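Busalham : l'entretien quotidien d'une cellule à deux bras

2023-03-31 - Reportage

La cellule démarre à sept heures et demie, mais le technicien de service est là avant. Il commence par les câbles. Chez Busalham, qui teste des préhenseurs pour le compte de fabricants de petit matériel, la cellule à deux bras occupe un coin de l'atelier, près de la porte du magasin. Elle a été montée en juillet sur un bâti en profilés d'aluminium, avec les deux embases boulonnées sur un même rail, à l'avant du plateau.

Ce choix du rail commun a été discuté. Le premier plan, dessiné par le bureau d'études Durnance, prévoyait deux platines séparées. Le montage était plus simple, mais chaque remplacement d'embase obligeait à reprendre la géométrie complète. Avec un rail unique, l'écart entre les deux bras reste le même tant que personne ne touche aux vis, et un bras démonté retrouve sa place à peu de chose près. Le reste se règle par logiciel.

La première vérification du matin se fait hors tension. Le technicien plie chaque bras à la main, segment par segment, et regarde si les câbles suivent sans tirer. La boucle laissée au-dessus du poignet est le point délicat. Trop courte, elle fatigue le connecteur quand le poignet tourne en bout de course. Trop longue, elle va s'accrocher au bras voisin. La longueur retenue a été trouvée par essais, et elle est notée au feutre à l'intérieur du placard électrique.

Viennent ensuite les vis des capots, puis celles des embases. Une clé dynamométrique est réservée à cet usage et ne quitte pas la cellule. Les capots se desserrent plus souvent que le reste, à cause des vibrations lors des arrêts brusques. L'atelier a essayé le frein-filet moyen, puis y a renoncé sur les bras : les filetages dans le plastique n'aimaient pas les démontages répétés. On resserre donc à la main, une fois par semaine.

Le programme d'essai est volontairement banal. Les deux bras prennent des briques de construction en plastique, les déplacent et les reposent. Les pièces sont légères, bon marché, de tailles différentes, et elles se présentent rarement deux fois de la même façon. Un cycle complet comprend une prise de chaque côté et un passage au centre, là où les deux poignets se croisent de près.
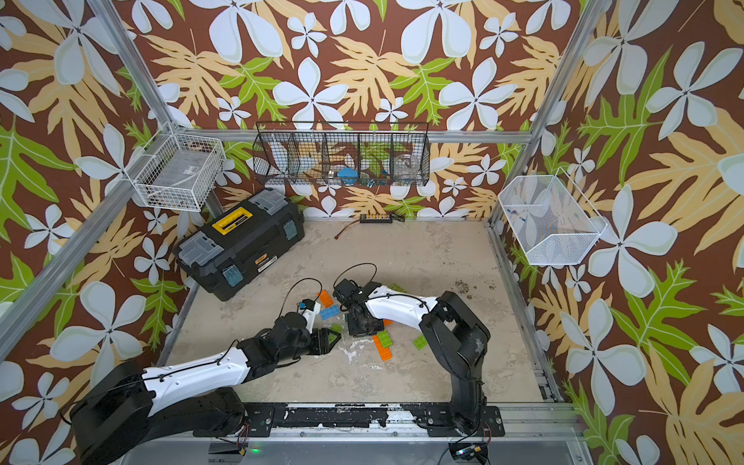
C'est dans cette zone que surviennent la plupart des incidents. Au cours de la dernière campagne, la cellule a exécuté 2 029 cycles, dont 1 595 sans intervention. Les autres se sont terminés par un arrêt, le plus souvent pour une pièce mal saisie ou une distance de sécurité franchie entre les deux poignets. Le seuil a été relevé de cinq millimètres depuis. Les mouvements sont un peu plus lents, et les arrêts plus rares.

Quand un bras s'arrête, la procédure tient en quatre étapes, affichées à côté du pupitre : couper la puissance, soutenir l'avant-bras, dégager la pièce, ramener le bras en position de repos avant de réarmer. La deuxième est celle que les nouveaux oublient. Les articulations n'ont pas de frein, et un bras privé de courant descend de tout son poids sur le plateau.

Les doigts des pinces sont les pièces qui s'usent le plus vite. L'atelier les commande chez Bisht, par lots, et colle lui-même les patins. Un patin lustré glisse sur le plastique bien avant de paraître usé, et le contrôle se fait donc au toucher. Le remplacement demande quelques minutes, dont l'essentiel passe à nettoyer l'ancienne colle à l'alcool. Après chaque changement, il faut refaire le zéro de la pince - sans quoi la commande de fermeture force sur le moteur et le fait chauffer.

L'étalonnage complet, lui, n'a lieu qu'une fois par mois, ou après un choc. Chaque bras est amené contre une butée, puis sur une série de repères posés sur le plateau. Le logiciel de Cistwood enregistre les écarts et propose une correction, que le technicien accepte ou non. Il lui arrive de la refuser et de reprendre la mesure, surtout quand l'écart porte sur une seule articulation. Dans ce cas, il commence par chercher une vis desserrée.

Un troisième jeu de moteurs attend au magasin. Le prochain remplacement concernera l'épaule du bras droit, dont le jeu augmente lentement depuis l'hiver, et il est prévu que la cellule reste à l'arrêt une journée.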